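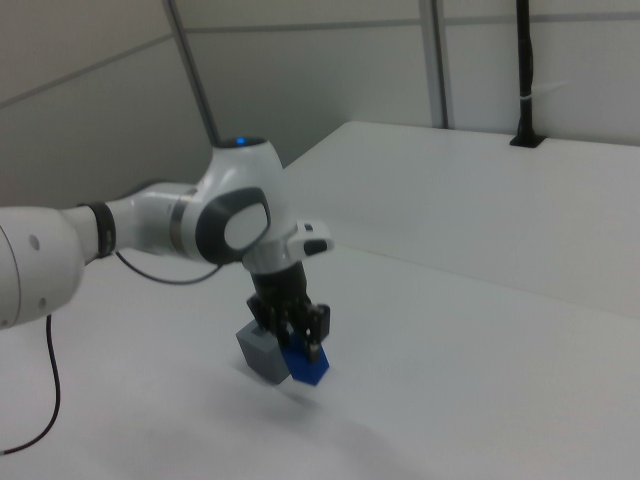
The white arm at its table, with a gray cube and a blue block at its fingertips.

About Us

By Zuweira Sulemana
November

Vestard has been sorting, packing and mailing out classroom kits for a good long while now, and if you have ever opened a cardboard tray of counting blocks in front of a room full of six-year-olds, there's a fair chance the tray passed through our hands first. We are a small company. We started in the back half of a building that used to store garden furniture, and we liked it so much that we eventually took the front half too. The loading door still sticks when it rains, and the break room still gets the best light of anywhere in the place, so that is where most of our important conversations happen.

Our main product line is called Drollia. It's a family of building and sorting sets for schools, and a full set has 94 pieces in it. Those pieces have to end up in the right tray, in the right mix of shapes and colors, before the lid goes on. In the run-up to the school year we send out 4000 sets, and for most of our history every one of those was picked and placed by hand, by people standing at long tables with bins in front of them.

I was one of those people. I came in for what I thought was a summer job, and I stayed because I liked the folks I worked beside (and, I'll admit, because the drive was short). I can still fill a tray faster than you'd believe, and I still can't look at a box of blocks at my niece's house without wanting to straighten it. These days I run the packing floor together with Jozef Wuyts, and between us we look after the schedule, the training and the arm.

How the arm came to us

We talked about automation for years before we did anything. Sigita Petrauskas, who founded the company and still signs the birthday cards, was in no hurry. She had seen machines come into workplaces with a big announcement and a lot of worried faces, and she wanted to be sure that whatever we brought in would take over the part of the job that wore people out. So she did something very like her, which was to put a notebook on the break room table and ask everyone to write down what hurt, what was dull and what they'd miss if it went away.

The notebook filled up quickly! Wrists came up on almost every page. So did the late-afternoon stretch, when you've been reaching into the same bin for hours and your eyes start to swim. What people said they'd miss was more of a surprise to us. They'd miss the final check, when you run your eye over a full tray and know it's right, and they'd miss talking across the table while they worked. We built the new setup around those pages, and the notebook is still on a shelf in Sigita's office with a coffee ring on the cover.

The arm handles picking and placing. It has a two-finger gripper that comes down over the blocks from above, and it spends its time at a plain white table where there is very little to confuse it. Trí Phan looks after the programming and teaches it new shapes when the Drollia range changes. He calls his test routine Đào, and by now the rest of us call the arm that too, so if you visit and hear someone say that Đào is being fussy this morning, you'll know what they mean.

Shapes have been the long part of the work. A cube is a friendly thing to pick up, with flat sides wherever you go. Anything with angled faces asks for more patience, and two pieces sitting snugly side by side ask for more still. Trí has spent many afternoons moving a block a hair to the left and trying again, and he's very good company while he does it, as long as you don't lean on the table.

What changed for the people here

We'd like to be plain about this part, as it's what visitors ask us first. We kept everybody on. Sigita made that promise in the break room before the order for the arm was placed, and she put it in writing the same afternoon.

The days do look different, though. Each of us used to spend most of a shift picking. Now the floor is split into 3 jobs – feeding and watching the arm, checking trays, and packing orders for shipment – and people move between them through the day. Everyone on the floor has learned how to stop the arm, clear a dropped piece and start it up again, and several have gone further and learned to set up a new tray layout themselves. Pay went up for those who took the training, and it was offered to everyone on paid time.

Lyle Crenshaw was our loudest skeptic, and he has given me permission to say so. He'd packed trays for longer than any of us and he did not care for the idea of a machine in his corner. He now does most of the tray layouts. He still thinks the arm is slow, and on the small pieces he's right, and he will race it if you ask him nicely.

Some things we got wrong. For the first few weeks we had the checking table facing the wall, so the people there felt shut out of the conversation, and it took us far too long to notice. We turned it around. We also expected the paperwork to shrink and it grew, and Jozef and I are still working on that one.

Working with us and visiting

Alongside Drollia we make up kits for other companies, including the Tristard math boxes, and we're always glad to talk about small runs, odd shapes and awkward deadlines. We're happy to have school groups on the packing floor too. Mornings from 10 a.m. are best, while the arm is running and before the delivery truck takes over the yard. Closed-toe shoes, please, and let us know ahead of time if anyone in your group needs a chair or a quieter spot.

If you're thinking of applying, you don't need to have worked with robots before. None of us had. The office can tell you what's open, and whoever picks up the phone will most likely be someone who has packed a tray that day.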